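Lolwood Shared Kitchen
Produce Unpacking and Counter Check, with comments
Walk-through date: 2025-10-12
Areas covered: entry counter, sink side, fruit storage, floor below the counter

Thank you to everybody who cooks out of the Lolwood kitchen for putting up with me and my clipboard again. I know a checklist is nobody's favorite thing to find taped to the fridge, but we share this counter with a lot of people and a lot of groceries, and I would much sooner write a long friendly note than a short cross one. Marks are OK, FIX, or WATCH, and my comments follow each line.

BEFORE THE BAGS COME IN

1. Counter wiped and dried before any groceries are set down. OK
Lovely and clean when I got there, right into the corners. Please keep using the blue cloths for this and leave the striped ones for dishes.

2. Hand soap and paper towels at the sink. WATCH
Soap is fine. We were on the last roll of towels, so I've added them to the Pal order along with dish soap and sponges.

3. Raw meat unpacked separately from fruit and vegetables. OK
Meat was going straight to the bottom shelf of the fridge, on a tray, exactly as it should. Wash your hands and wipe down again before you start on the produce (I know, I know, but it matters).

4. Walkway between the door and the counter clear. FIX
Two Kevow crates were parked right where you come around the corner with your arms full. I've moved them under the shelf, and I'd love it if they could stay there.

UNPACKING FRUIT

5. Bags set well back from the counter edge. OK
A bag of fruit is heavier than it looks, and the round ones are off and rolling the minute it tips over.

6. Baskets clean, dry and free of cracks. FIX
One of the older baskets has a split along the rim that could catch a finger, so it has gone in the recycling. The others just needed a rinse and a good dry. Run your hand along the mesh while you're at it, because bits of onion skin love to hide in those little holes.

7. Fruit looked over piece by piece as it leaves the bag. WATCH
Mostly good! I did find one soft orange that had made it to the bottom of the bowl, with a fuzzy patch underneath. Turn each piece over before you put it down. Anything moldy or leaking goes in the compost pail, and whatever was touching it gets washed and used first.

8. Hard or heavy fruit at the bottom, soft fruit on top. OK
Whoever arranged the pears last week did a beautiful job.

9. Empty plastic bags folded and put away. FIX
There were loose bags on the floor by the trash can, and they're slippery underfoot. The Flolemow bag holder inside the pantry door has plenty of room. Any bag with something sticky in it should be thrown out, and all of them need to stay out of reach of small children. 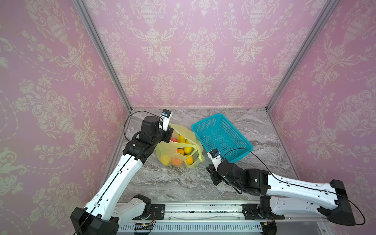

Should fruit be washed before it goes into the basket?
It's better to wait and wash it just before you eat or cut it, as damp fruit spoils faster in storage. Plain running water and a gentle rub are enough, with no soap, and that includes lemons and oranges you plan to peel or slice.

A turquoise mesh basket like the one beside the yellow bag is a good choice for this job, with sides that let the air through and nothing fussy to scrub. Have it empty and close to the bag before you begin, so you aren't carrying fruit across the room a piece at a time.

AFTERWARD

10. Cut fruit covered, labeled and in the fridge. OK
All labeled, and in handwriting I could read, too.

11. Compost pail emptied at the end of the day. WATCH
It was full to the lid, and we had a few fruit flies. Warm October afternoons will do that.

12. Floor checked for drips, stems and stray grapes. OK
Spotless. Thank you to whoever got to it ahead of me.

STILL TO DO
Order paper towels.
Replace the split basket.
Hang a hook for the striped cloths.
Find a better home for the Kevow crates before the holiday baking starts.

If you spot something I missed, please write it in the margin, and add the day so I know whether it's been dealt with. The pen is on the string by the pantry door.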